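Sunday, April 5, 2026

Quiet building today, so I'm catching up on the notebook before the week gets away on me. Mostly about the sorting cell and what it's doing to the returns bench, since Zbigniew asked me to write things down while I still remember which complaint came first.

Where we are: the Pokeck arm has been taking the easy returns for 8 working days now. Easy means boxed, square, label up. Everything else still comes to the bench, and that's where it gets interesting (for me, maybe less so for the people standing there). The bench used to get a mix – a few boxed chargers, a kettle, a tangle of cords, then a nice run of boxes where you could chat and let your hands do the job. The arm has eaten the nice run. What's left is awkward item after awkward item, and Yakubu told me on his break that he goes home more tired than he did in the old setup, even though he's handling fewer pieces. I hadn't seen that coming and I should have.

Numbers from the log: 2080 items through the cell, 57 kicked back to the bench. That looks great on a slide. But the kickbacks arrive with no note saying why, so whoever picks one up has to work out the problem from scratch. Yakubu has started marking his own codes on masking tape. They're better than ours. I want them in the Iltusance screen, with his name on the change request.

Things the bench crew raised, in the order I scribbled them:

- The chute is too high for anyone shorter than Zbigniew. Lower it before anything else.
- The "ready" chime and the "jam" chime sound the same from the far end.
- Who trains the new starters, now that the easy items aren't there to learn on? I had no answer. Zbigniew thinks we should hold back one tote a shift for learners and let the arm wait. I like it, the planning people at Trunasness will hate it.
- Job titles. Two people are doing cell minding on a sorter's rate. Not mine to fix, but I'm writing it here so it's written somewhere.

Also, the pads. We went through 7 sets in the first week, then I slowed the close and the wear dropped right off. Beltrán sells a harder one but I'd sooner keep the soft ones and be gentle.

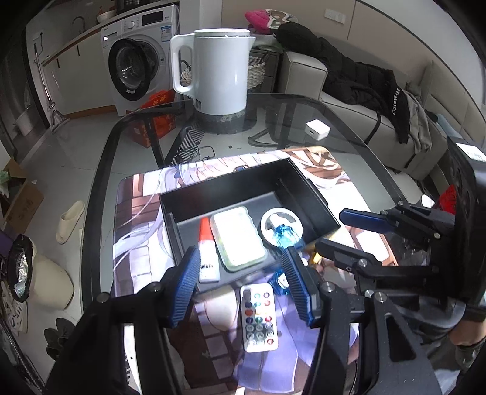 Grasp order is what I want to sort out next, and it's the part where the bench people know more than I do. I'd been letting the planner go for whatever scored as most graspable, and Yakubu's rule is simpler: clear the top thing first, always, then look again. Take the tray with the little blue see-through piece resting on the round white-and-black one. My planner would happily go for the red-capped bottle on the left and never mind that something's balanced on its neighbour. He'd have the blue piece out first, jaws wide, then think about the rest. So I'm going to try his rule on the mixed totes, with the hand-guided grippers before it goes anywhere near the arm.

Zbigniew's worry is that if his rule works, the arm takes the awkward stuff too, and then what's the bench for? Fair question. We had a long talk about it by the loading door and didn't settle it. My own feeling is that we split the mixed totes evenly and rotate people between bench and cell, but I'm not the one standing there for a full shift, so I'll ask before I draw anything up.

To do: chute height, new jam chime, tape codes typed up, talk to Yakubu about whether he wants an hour a week on the planner side (paid properly, not as a favour). Spare pads are in the second drawer, under the tape.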